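Intro to Home Organizing -- Week 6 handout
Soft goods: plush, slippers, throws, anything fuzzy
Notes by Hidayah Ong, corrections to Suryani please

Recap from last week: hard toys and boxes go by size. Soft goods don't. They squash, so size tells you very little. Sort by texture first, then color.

Three piles to start:
Smooth (cotton, felt)
Shaggy or long pile
Mixed, or you can't tell -- leave till the end

Shaggy things pick up lint from everything else so they get their own bin. Shake out, brush with the pile, then store. Don't press the lid down. If the lid wont close you need a second bin.

Odd shapes: ears, toes, tails. Lift from the round part, never the narrow bit, seams go there first. Set it down fat end first with the point up.

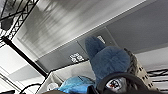 Color groups are wide on purpose. Slate, denim and navy all go in "blue". Sulastri asked about multicolor pieces -- go with whichever color covers the most. Still stuck, mixed pile.

Labels: one per bin, short side, facing out. One or two words. The Penatus sheets are fine, the glossy ones peel. Write big enough to read from the doorway.

Shelf order, top to bottom: throws, plush, slippers. Heavy bins on the floor allways.

For next time: do one shelf at home, note what ended up in mixed and why. Half a page. Reading is Sirkard ch. 6, skip the part on vacuum bags.

Room change, we're in 221.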